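泉水硬度记录，续上一本
2021年1月19日，Skarnstead，水样间

换了新本子，旧的那本最后几页被缓冲液泡过，字还能认，纸已经皱得翻不平了，先夹在书架最边上晾着，要查秋天数据的人轻一点翻。新本子的纸厚一些，钢笔不洇，我很喜欢，希望大家也爱惜它，至少别再拿它垫锥形瓶。

先把昨晚没写完的事补上。Felley那边的泉水，滴定终点还是拖。从酒红往蓝走的时候，总在中间那种紫灰色里磨蹭，加一滴，看看，好像蓝了，摇一摇又泛红，再加一滴，还是说不准。同一瓶水我和Hanna Pylypenko各滴了一遍，她读的比我少，差得不算离谱，可是对于这种本来就想看季节变化的活儿来说，这点差别足够把我们想看的东西整个盖住。她说她看到“第一眼蓝”就停手，我是要等红色一点影子都没有才停。两个人都有道理，问题是本子上从来没写过到底听谁的，九月份那批数据也不知道当时是按哪一种停的。我翻了半天，只在页边找到一句“终点偏慢，有点烦”，字是我自己的。

为什么慢，想了几条，按我觉得的可能性记在下面，顺序不代表结论。

镁太少。铬黑T这个指示剂跟钙结合得弱，跟镁结合得强，水里要是几乎全是钙，终点就含含糊糊的。Felley的几处泉都从石灰岩里出来，镁本来就低，这一条我最相信。老办法是往缓冲液里加一点EDTA镁盐，镁和EDTA等量，不影响结果，颜色却干脆得多。我记得以前的缓冲液是加过的，这一瓶标签上没写，配的人也忘了有没有加。以后标签上请把配方写全，哪怕字小一点，挤一点。

指示剂老了。铬黑T配成溶液放不久，这瓶什么时候配的，瓶身上只有半个被擦掉的日期。下午打算改用跟氯化钠一起研磨的干粉，这样能放很久，用小勺挑一点就行。研钵在洗，等它干。

水太凉。冬天从外面拿进来的样，瓶壁上还挂着雾，反应本身就慢，手一急就滴过头。这一条最容易治，让样品在台子上多待一会儿，回到室温再动手。我昨天没有等，自己认。

有别的金属捣乱。铁、铜都会把指示剂霸住不放。Bach那条小溪边上的泉眼有一点锈色的沉积，可能真有铁，Felley的我不太信，水清得很，沉积也是白的。

再说取样点。这次名单上一共13处泉眼，名字乱得让人头疼，同一处水，Velimir Nedeljković叫它“下面那个”，Bernadette Moulin叫它“石槽”，老地图上又是另一个名字，瓶子上写什么全看那天是谁拿的笔。为了这件事我跟Bernadette在电话里聊了好久，其实大半时间是在聊她家附近的那口井，夏天怎么凉，冬天怎么冒白气，她小时候怎么趴在井沿上喊自己的名字。听得很高兴，挂了电话才想起来正事没谈完，只好又打回去。最后定下来：瓶签上只写编号和坐标，俗名写在本子里，爱写几个写几个。坐标请当场抄，别回来凭印象补，手写的时候小数点点重一点，上回就有一个点淡得看不见，那处泉在图上跑到了邻县。

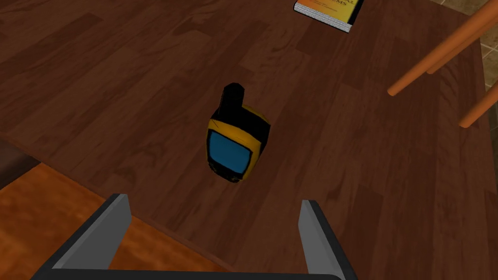 手持GPS，黄黑两色机身，顶上一截短天线。

接着写瓶子。硬度这一项用什么瓶都差不多，碱度就挑剔了。Heino Avotiņš一直主张碱度必须在泉边上滴，我以前觉得他有点太讲究，大冷天蹲在石头上端着滴定管，手抖得比水流还厉害。这次算是被他说服了。道理他讲过许多遍，我写在这里，省得他再讲：从地下出来的水里溶着很多二氧化碳，一见空气就往外跑，气一跑，pH往上升，碳酸钙就待不住了，慢慢在瓶壁上结出来。结出来的那部分，你倒水的时候倒不出来，滴出来的钙和碱度自然就低了。昨天我把一个放久了的瓶子倒空，对着灯看，内壁上有一层薄薄的白霜，滴了一点稀盐酸进去，细细的气泡就起来了，很好看，也很让人难为情，因为那瓶水的数已经写进总表里了。

所以从现在开始这么办：

每处泉取两瓶。一瓶1,000毫升的，装满，装到水从瓶口鼓起来，拧盖的时候不留气泡，用来做碱度和pH，能当场做就当场做，不能当场做的放进保温箱，当天回来先做它。另一瓶小的，过滤以后加几滴硝酸，专门测钙镁，这样钙就老老实实留在水里，搁几天也不要紧。酸瓶的盖子上画一道红，千万不要拿它去测碱度。别笑，这种事发生过，当时大家围着那个数字讨论了一个下午的地质。

加过酸的样，滴硬度之前要先中和，再加缓冲液，要不然缓冲液顶不住，pH到不了该到的地方，颜色又要乱。我自己昨天差点就忘了，滴管都拿起来了才想到，放下，去喝了杯茶，回来重新开始。

样品放在台子上回温，最多20分钟，别再久了，尤其是碱度那瓶，盖子不要提前拧开。Nhàn Trương问能不能泡在温水里快一点，我想了想觉得可以，盖子拧紧，水别太热，大概跟给小孩洗手的水差不多。她要是试了，请把感受写在后面。

关于终点怎么算，我和Hanna商量了一个折中的法子，希望大家都肯用。先做一瓶“过头”的：同样多的水，同样的缓冲液和指示剂，故意多滴一些EDTA进去，让它蓝得死心塌地，放在旁边当对照。真正滴的那瓶，滴到跟它一个颜色，摇匀以后不再回红，就停。后面垫一张白纸，灯从同一边照。旧本子里有几页，终点是对着窗户看的，傍晚的光偏黄，蓝色看上去就发灰，难怪谁都不敢停手。Hanna说她奶奶染毛线，也是在旁边搁一绺染好的线头比着看，从来不靠记性。我听了觉得很对，就把“记性不算数”几个字写在了对照瓶的标签上，这句话送给我自己最合适。

按这个法子今天上午重新滴了Felley上头那处泉，我一遍，Hanna一遍，我们都没看对方的读数，写在纸条上再一起翻过来，这回几乎一样！缓冲液还是原来那瓶，指示剂也还是旧的，光是把对照放在眼前就好了这么多。当然只做了一处水，不敢说死，下午换了干粉指示剂再做一轮，然后再配新缓冲液又做一轮，一次只换一样东西，不然到头来不知道该谢谁。

空白也要重做。去离子水那台柱子换过树脂以后还没有测过空白，我们一直用的是换之前的数，这一点是Velimir指出来的，他指得很客气，我听得脸红。今天先做空白，再做标准，最后才做样品，次序不要乱。

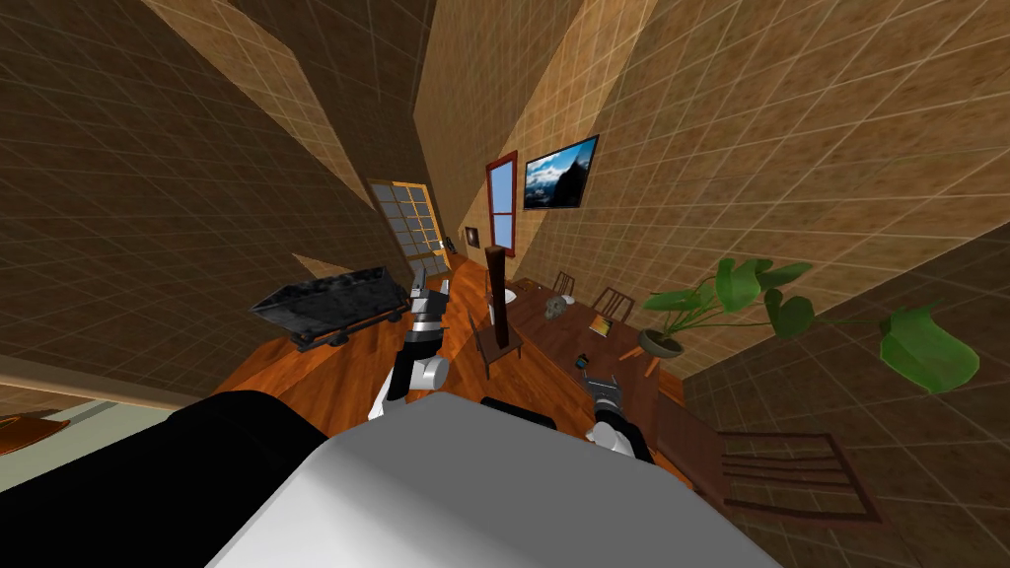
EDTA标准液的标定，我想单独多写几句，因为每次有新来的人都会在这里卡住，而我每次都是口头讲，讲完他们点头，下礼拜又来问，这怪我没有写下来。碳酸钙要先烘干，放在干燥器里凉透再称，热的东西放在天平上，数字会自己飘，你等它它也不停。称好以后用一点点水润湿，再沿着杯壁慢慢加盐酸，杯口盖上表面皿，不盖的话小气泡会把溶液溅出来，溅出来的每一点都是钙。等气泡没有了，温和地煮一小会儿赶掉二氧化碳，放凉，把表面皿底下冲洗进杯子里，然后才定容。冲洗表面皿这一步最容易忘，忘了结果就偏，偏得还很稳定，重复几遍都一样，特别会骗人。

滴定管用之前请先用EDTA溶液润洗，活塞下面那一小段气泡要赶干净。左手转活塞，右手摇瓶，惯用左手的人反过来也完全没有关系，Nhàn就是反过来的，她滴得比我稳。读数的时候眼睛跟弯月面平齐，我个子矮，垫了一本旧的Trekska样品目录在脚底下，厚薄正好，请不要把它收走，也请不要再问那本目录为什么老在地上。

还有一件闲事，写下来图个高兴。昨天从Skarnstead那处泉带回来的水，滴完剩了小半瓶没有加酸的，煮了茶。水硬，茶汤颜色发暗，杯子里浮着一层亮晶晶的膜，味道倒是厚。Heino喝不惯，说像在喝石头，Bernadette却觉得这才是茶的味道，她家的壶里结了一层厚厚的垢，从来不舍得除。我夹在中间，两边都点头，后来又续了一杯。请注意，茶是在隔壁喝的，杯子没有进过水样间，这条规矩没有变。

总表里的旧数据怎么处理，我的意见是不删，在旁边加一栏，注明“存放过久，碱度偏低可能”，等新方法做满一季，再回过头来看能不能用。Velimir倾向于干脆不要，他的理由也正当，用了怕以后的人引错。可是那些瓶子是大家在雨里雪里一瓶一瓶背回来的，我有点舍不得，而且钙结在壁上，如果瓶子还没洗，兴许能用酸把那层霜溶下来补测，把它加回去。能不能行我心里没底，先挑一瓶还没洗的试试。所以，架子下层的旧瓶请先不要洗，我贴了条子，条子掉了也请不要洗。

待办，谁有空谁先动手，做了就在后面签个名：
空白，重做。
新缓冲液，加EDTA镁盐，标签写全配方和日期。
铬黑T和氯化钠研成干粉，装棕色小瓶。
旧瓶壁霜酸溶一瓶，记下加了多少酸。
编号和俗名的对照页，Bernadette口述，我来抄。
保温箱的搭扣松了，先用绳子绑着，提的时候托一下底。

下午补记：研钵干了，干粉研好了，颜色匀得像细灰。Hanna拿它滴了一瓶Felley的水，变色比上午利索，但从紫到蓝中间还是有一小段犹豫，我猜镁那一条跑不掉。缓冲液今天来不及配，氨水要在通风橱里量，通风橱让Nhàn占着蒸她的样，让她安心蒸完。空白已经做了，比旧的低一点，数字写在下一页，我先去把玻璃器皿泡上。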